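Utilizamos cookies propias y de terceros para mejorar su experiencia de lectura. Si continúa navegando, consideramos que acepta su uso. Aceptar | Configurar

La cesta de la compra

La llave atascada, como siempre. Empujón con el hombro, otro, y dentro. Olor a cerrado, a galleta vieja. Tengo hasta las 8 para vaciar el cuarto de juegos y son ya las tantas, no quiero mirar el reloj. Cajas: las que me dieron en el almacén de Buller, planas, sin montar. Cinta: poca. Rotulador: seco. Empezamos bien.

Mi hermana dijo que vendría. Mi hermana dice muchas cosas.

Primero los libros, porque pesan y porque no discuten. Adentro todos, de pie, tumbados, como caigan. Luego los puzles. Al que le faltan piezas le faltaban ya cuando lo compramos, en la feria de Oststead, y aun así lo hicimos tantas veces que nos sabíamos el agujero de memoria. Un agujero con forma de nube encima de un molino. Lo meto. No lo meto. Lo meto.

La casa ya no es nuestra desde septiembre. O sí, según se mire, según el papel. Los de Gunn mandan cartas con un número arriba, expediente 1663, y debajo muchas palabras para decir que nos vayamos. Mamá las guardaba en el cajón de los cubiertos, con las cucharas. Buscabas un tenedor y te salía la hipoteca.

Ahora los cubiertos están en otra caja y las cartas tambien, ya no sé en cuál. Luego lo miro.

Me siento en el suelo un momento, solo uno. Mal hecho. En el suelo de ese cuarto se vuelve una pequeña, es automático. Desde ahí abajo se ve todo lo que no se ve de pie: la marca del radiador, la pegatina de un barco, la raya de cera azul que juramos que no habíamos sido nosotras. Y detrás de la cortina, empujado contra el zócalo, el saco de la comidita.

Lo vuelco entero. Ruido de lluvia gorda.

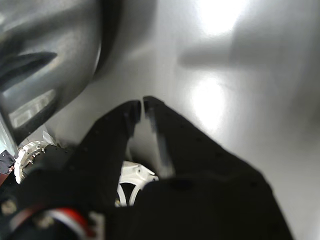
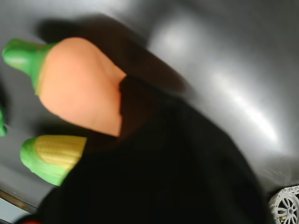

Jugábamos a las tiendas. Yo vendía, mi hermana compraba, y si había visita la visita hacía cola. La tienda se llamaba Biment, que no quiere decir nada, lo leyó ella en una caja en la calle y le pareció nombre de sitio caro. Y era caro, carísimo. Una zanahoria costaba 2 botones, pero la zanahoria lo valía: gorda, de un naranja pálido, con su penacho verde brillante arriba. Mi hermana la cogía por lo verde y la olía, muy seria, con los ojos cerrados. Está pasada, decía. Es de hoy, señora. Pues huele a ayer. Y regateábamos hasta que nos llamaban a cenar. Nunca la compraba. Años haciendo cola para no comprar una zanahoria.

La mazorca, en cambio, se la llevaba siempre. Amarilla a un lado, verde al otro, la hoja bien pegada. Decía que era para el caballo. No teníamos caballo, ni en broma, ni de juguete teníamos. Pero todas las tardes pagaba el maíz del caballo y se iba pasillo abajo, y yo la oía hablar sola en el cuarto de baño, bajito, so, so, quieto, que hay para todos.

Tardé mucho en preguntarle. Le pregunté ya de mayores, en un hospital, en una de esas noches de silla. Me miró como si le hablara de otra persona. ¿Qué caballo?, dijo. Y al rato, cuando yo ya estaba medio dormida: era gris. Nada más. Era gris, y se puso el abrigo por encima.

Suena el teléfono. Es ella.

—¿Estás?

—Estoy. ¿Y tú?

—En la rotonda. Hay un atasco horrible. ¿Qué llevas hecho?

—Tres cajas —miento. Una y media.

—No tires nada sin mí.

—No tiro nada.

—Que te conozco.

Cuelga. En la rotonda, dice. Lo mismo está todavía en casa con el pelo mojado. Da igual. Sigo.

Caja nueva. Doblo las solapas, cinta, se me pega la cinta a la manga, tiro, se rompe. Otra vez. Pienso en quién se queda con qué. Con los muebles no hubo pelea, porque no los queríamos ninguna. El aparador para el trapero. La lámpara fea, a suertes, y perdí, o sea que es mía. Con la vajilla buena estuvimos amabilísimas, tú, no, tú, por favor, y al final se la llevó una prima que pasaba por allí. Pero con esto no sé. Esto no se puede partir. Para que sea una tienda tiene que haber quien vende y quien no compra.

Voy metiéndolo de a poco, a puñados no, una cosa y luego otra. Me da por hacerlo bien. Lo que es fruta con fruta. Lo que no sé qué es, con lo que no sé qué es. Encuentro un botón en el fondo del saco, nácar, con el hilo todavía puesto. De una blusa de mamá, seguro. Se quejaba de que se le caían los botones en la lavadora, que vaya lavadora, que se los comía. Y nosotras calladas, con la caja registradora llena.

Me lo guardo en el bolsillo. Luego lo saco y lo vuelvo a echar al saco. Luego al bolsillo.

El rotulador no pinta, así que escribo en la caja con un lápiz de ojos que llevo en el bolso. JUGETES. Miro la palabra un rato. Le falta algo. Meto la U como puedo, chiquitita, encima. Al lado pongo Biment, que eso sí me sale bien.

Se va la luz en la ventana. Las bolsas de ropa, ya. Las cortinas que las quite otra. Bajo con dos cajas de golpe, por no hacer dos viajes, y en la escalera casi me mato, el escalón malo, el de siempre, treinta y tantos años avisando y todavía se me olvida. Subo. Bajo. Subo. Los brazos de trapo.

Y entonces el coche. Los frenos de mi hermana se oyen antes que mi hermana. Portazo, tacones, la llave atascada, empujón con el hombro.

—¡No has tirado nada!

—Buenas tardes.

Sube con el pelo mojado. Lo sabía. Mira el cuarto, las paredes, la raya de cera. Pasa el dedo por la raya. Mira la caja que queda, la última, sin cerrar, y se agacha, rebusca, y yo sé lo que busca. Levanta la zanahoria por lo verde, se la acerca a la nariz.

No digo nada. Espero. Se me pasa la hora, los de la furgoneta están al caer, abajo hay que firmar no sé qué.

—¿Cuánto? —dice.

—Dos botones.

—Es un robo.

—Es de hoy, señora.

Cierra los ojos. Huele otra vez. Fuera pitan, es la furgoneta, pitan más fuerte.

—Póngamela —dice mi hermana, y se arranca un botón del abrigo, y me tiende la mano, y yo saco el otro del bolsillo.

Suscríbase a nuestro boletín y reciba un relato nuevo en su correo. Puede darse de baja cuando quiera.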